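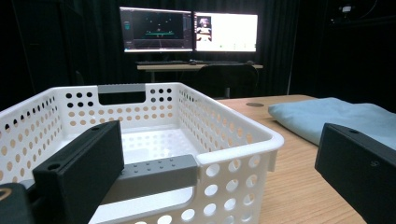

Storage basket

A storage basket is an open container for keeping household goods together, usually on a shelf, in a closet or under a sink. Older ones woven, from willow, rush or split wood. Plastic types came later and now make up most of what is sold for kitchens and bathrooms.

Materials

Willow is light but catches on knitwear. Wire is strong, rusts if the coating chips. Plastic is molded in one piece, sometimes with seperate handles that clip in. Holes in the walls save material, let air through and make it easier to see whats inside.

Sizes

No common standard. Makers size to their own shelving, so baskets from two brands seldom stack. The Stillier range came in 3 sizes, the largest roughly 40 cm long. Sernumance used 5, later dropped the smallest.

Regional use

In Brandham, willow baskets were cut and woven over winter, sold at the February market. Trade mostly gone by the time plastic arrived. A town inventory lists 697 baskets, types not given.

Care

Plastic: warm water, dish soap. Willow: damp cloth, dry in shade. Strong sun makes cheap plastic brittle, handles tend to go first.

See also

Crate
Hamper
Nishad (housewares)
Trug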